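Home › Break Room and Hospitality › Drinkware › Flokex Institutional Mug

Flokex Institutional Mug, Matte Series
Supplied by Lurkow Contract Tableware, Clulville
Page last revised 2018-11-28

The Flokex Institutional Mug is intended for staff rooms, residential halls, clinics and conference facilities where drinkware is washed daily and replaced in quantity. It is sold by the case to registered account holders. Individual mugs are available to the public only through the Clulville showroom.

Each mug is made of stoneware, fired once and finished with a lead-free matte glaze inside and out. The foot ring is left unglazed and ground flat, so that the mug may be stacked two high in a standard dishwasher rack. The handle is attached by hand before firing and accepts three fingers of an average adult hand.

Specifications
Capacity: 300 ml to the fill line
Case quantity: 40
Minimum order: one case
Microwave use: permitted
Oven use: not permitted
Warranty: 5 years against glaze defects

Customers ordering for more than one site should enter each delivery address separately at checkout. Cases cannot be divided between addresses, and mixed colors within a case are not available at this time.
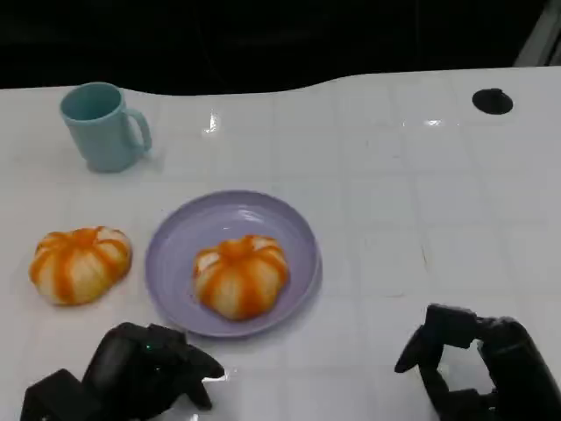

Matte Series mug in light blue.

Color may vary slightly between firings. Institutions that require a close match across several orders are advised to quote the batch code printed on the case label. Lurkow retains a reserve of each batch until the following May, after which replacement pieces are drawn from current stock.

Care and Cleaning

Matte glazes show metal marks from spoons more readily than gloss glazes. Such marks are on the surface only and may be removed with a mild, non-scratch cleanser and a damp cloth. Chlorine bleach should not be used. Tea and coffee stains respond to an overnight soak in warm water and baking soda. Mugs with a chip at the rim should be withdrawn from service.

Printing and Marking

Names and crests may be applied in one color on orders of 117 mugs or more, rounded up to the next full case. Artwork is reviewed by Tala Masri in the decoration department, and a printed proof must be signed before work begins. Marked goods may not be returned unless faulty.

Related Items
Mujić stacking saucer, white
Flokex soup bowl, Matte Series
Open dishwasher rack, full size

Ordering and Returns

Unmarked cases may be returned within one month if the inner seal is unbroken. Breakage in transit must be reported in writing within two working days of delivery, with the case label retained. Account inquiries should be addressed to Chun-hung Siu, Contract Sales. Requests for a sample mug are handled by Kendra Poirier at the Clulville showroom.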